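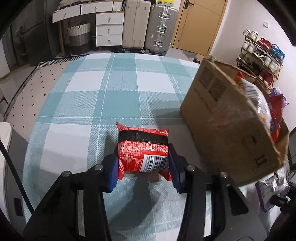
Ma réserve à biscuits, c'est un tiroir que je n'ose plus ouvrir, m'a écrit une lectrice sous mon dernier article, et elle voulait savoir comment on fait quand on n'a ni cellier ni placard en trop. Eh bien, comme chez moi : avec un carton ! Je n'ai pas de cellier non plus, ma cuisine est un couloir, et pourtant les grignotages de toute la maison tiennent dans une seule caisse que je vide et que je remplis à nouveau de temps en temps. J'ai fini par y prendre goût (oui, à ranger des paquets de chips, chacun ses loisirs).

Je commence toujours par tout sortir. Sur le lit si la table est prise, c'est large, c'est à bonne hauteur et on ne se casse pas le dos. Un drap qui passe à la machine, pas la couette blanche, vous me remercierez le jour où un sachet mal fermé se renverse. Ensuite je trie par date, et seulement par date. J'ai longtemps classé par salé et sucré, c'était joli pendant deux jours et puis je retrouvais au fond des crackers périmés depuis août.

Pour les dates, justement, je les recopie au marqueur en gros sur le devant du paquet. Sur beaucoup de sachets elles sont imprimées dans la soudure, en gris sur argenté, illisibles. Et quand le paquet vient de l'épicerie asiatique, il faut encore repérer dans quel ordre sont écrits le jour et l'année : en général c'est l'année d'abord, mais vérifiez quand même. J'ai jeté comme ça des prunes séchées parfaitement bonnes, j'en suis encore vexée.

Le carton, maintenant. Prenez-le plus bas que vous ne pensez. Dans une caisse haute, tout ce qui est au fond est perdu pour la science. Il faut que les paquets tiennent debout, le dos contre la paroi, et qu'on voie le dessus de chacun en regardant d'en haut. Si le vôtre est trop haut, coupez-le au cutter, et passez un ruban de papier kraft sur le bord parce que le carton ondulé coupé, ça gratte les poignets et ça sème des miettes partout. J'avais acheté une caisse en plastique Jamar, très belle, avec couvercle. Le couvercle me servait de plateau au bout d'une semaine et la caisse est partie au garage avec les ampoules. Le carton, au moins, quand il est fatigué, on le replie et on en prend un autre.
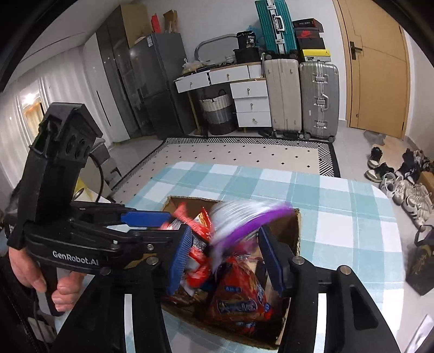
Les formes bizarres sont le vrai casse-tête du rangement. Un paquet de biscuits rectangulaire, ça se range tout seul. Mais les sachets gonflés, les papillotes, les petites choses que les enfants rapportent des goûters d'anniversaire, ça glisse et ça finit en vrac. Un sachet rouge en triangle comme celui du bas du carton, vous aurez beau le caler debout, il se couche. Alors je ne lutte plus : les gonflés et les pointus vont à plat par-dessus, en dernier, et ce sont eux qu'on mange en premier. Les emballages torsadés, je les glisse dans les trous entre deux grands paquets, là où il reste toujours une place idiote. Et tout ce qui est plus petit que la paume de la main va dans un sachet transparent à zip, ouvert, posé dans un angle.

Pour refermer les sachets entamés j'ai tout essayé. Les pinces à linge, ça marche mais ça prend une place folle dans la caisse et ça accroche les voisins. Les élastiques, ils cassent. J'ai payé 7 euros un lot de pinces plates Perar, je les aime bien, elles passent entre deux paquets sans rien soulever, par contre sur un sachet très épais elles sautent. Là je fais le pliage : on chasse l'air, on rabat les deux coins du haut vers l'arrière, on roule trois fois vers l'avant et on retourne les coins par-dessus le rouleau. Ça tient très bien et c'est gratuit ! Il faut juste que le sachet soit au moins à moitié vide, sinon il n'y a pas assez de matière à rouler.

Où mettre la caisse ? Loin du four et loin du radiateur, surtout s'il y a du chocolat dedans. Pas par terre non plus, à cause des fourmis. La mienne est en bas de l'armoire de l'entrée sur une petite étagère. J'ai essayé sous le lit un hiver. Très pratique, trop pratique, je ne recommencerai pas.

Un mot sur la nappe aussi, on m'en parle souvent. Pour ce genre de tri, un tissu à carreaux est ce que j'ai trouvé de mieux : les miettes se voient peu et, quand on a fini, on attrape les quatre coins et on secoue dehors. Si vous avez des taches de gras (les chips, toujours les chips), terre de Sommières ou talc, une nuit, on brosse, puis lavage normal. Le liquide vaisselle pur marche aussi sur le coton, j'en frotte une goutte du bout du doigt et je laisse 2 heures avant la machine.

Ah, et la liste. J'en colle une à l'intérieur du rabat, au crayon, avec ce qui reste. On raye quand on prend. Enfin, en théorie. Chez moi on raye les biscuits à l'avoine et mystérieusement jamais les bonbons. Mais ça suffit pour ne pas racheter en double au Quiambao, où je me laisse avoir à chaque fois par les promotions du bout de rayon.

Dernière chose pour celles et ceux qui préparent des colis en décembre, j'ai eu plusieurs messages là-dessus : le même carton part très bien par la poste, à condition de bourrer les vides avec du papier froissé. Les sachets gonflés se placent au milieu, jamais contre une paroi. Et pesez avant de scotcher. Le mien faisait 510 grammes de trop et j'ai dû tout rouvrir au guichet, avec la file derrière.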